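Getting a squashed soft toy back into shape
Dunleavy Household Help > Toys and textiles
Asked by marigoldandtoast, July 15, 2019

Hello everyone, first post from me though I've been reading along for ages (the thread on pilling jumpers saved my favourite cardigan!). I'm hoping somebody has dealt with a little soft toy made of two quite different materials, because everything I've read assumes the whole thing is plush.

My daughter has a tiny green one that she won't go to bed without. The top half is a roundish, knitted, meshy sort of body, and the bottom half is a frilly tuft in a brighter, more yellowy green, a bit like a ballet skirt. She got it out of a bargain bin at the Jilus shop when we were visiting my mum in February, and there was no tag on it. I paid 60 cents for it, if you can believe it, and I'd now pay a great deal more than that to have a second one in the cupboard.

The trouble is the frill. It used to stand out all the way round and now it has gone ragged and clumps together in the middle, and it has picked up that slightly grey, sticky feel that comes from being held by someone eating toast. The knitted part is grubby too but it's holding its shape well enough.
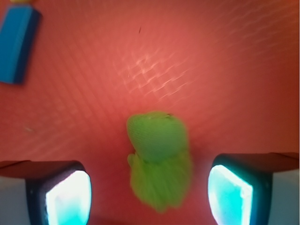

Oh, I do feel for you, says pegbasket, who has the first reply on this one. We had a rabbit with a net skirt that went the very same way, and I made every mistake there is before I got it right, so let me save you a few. Don't put it in the machine, even in a bag. The drum is what mats the frill, and a delicate cycle only does it more slowly. What I do now is fill the bathroom basin with lukewarm water and a small squirt of baby shampoo, hold the toy by the body, and swish the frill back and forth for a minute or so. Then I let go and press the body gently under the water a few times with a flat hand. Rinse it the same way until the water runs clear. With knitted mesh you mustn't wring it, as it stretches and then it never sits properly on the stuffing again (ask me how I know).

For drying, roll it in a towel and lean on it, then hang it upside down by a thread stitched through the very edge of the frill, or balance it upside down in an egg cup. Gravity does most of the work of opening the layers out. While it's still a little damp, go through with your fingers and pull each bit of frill outward from where it's gathered. It's fiddly, but quite nice in front of the telly. Mine took 7 hours to dry near the heater in winter, so start in the morning if it has to be in bed by night!

One more thing, do test the colour first. Press a damp white hanky against the underside and see if any green comes off. Bright greens can be terrible for it, and you don't want it bleeding on to a good pillowcase.

Posted by tin_whistle
just chuck it in the wash inside a sock with a knot in it. ours have all survived

Posted by quiltedhill
I'd go with pegbasket over the sock, sorry tin_whistle! A sock is fine for solid little beanies but a frill will come out of it looking like a dishcloth.

What I'd add is that if the frill still clumps after a wash, the gathering stitches may have loosened, and then no amount of fluffing will fix it for long. Turn it over and look at where the frill joins the body. If you can see gaps, run a new gathering thread round with a small needle, pull it snug, and go round 3 times before you fasten off. I use the Gresora polyester thread, the reel is 534 metres so it'll see you through a lifetime of repairs, but any decent polyester will do. Cotton snaps when it's tugged. Match it to the darker green and it'll disappear.

If the netting itself is torn, a plain strip of tulle from the remnant basket at Bodau or any fabric place can be tucked in underneath the old layer. You keep the original on top so that it still feels right to small fingers, and they do notice. My grandson noticed a changed button in the dark.

Reply from marigoldandtoast
Thank you all so much. I've done the hanky test and no colour came off, so it's going in the basin tomorrow once she's at kinder, and the egg cup is standing by. I had a look underneath as well and there is one loose loop near the join, so I'll get a needle out while I'm at it.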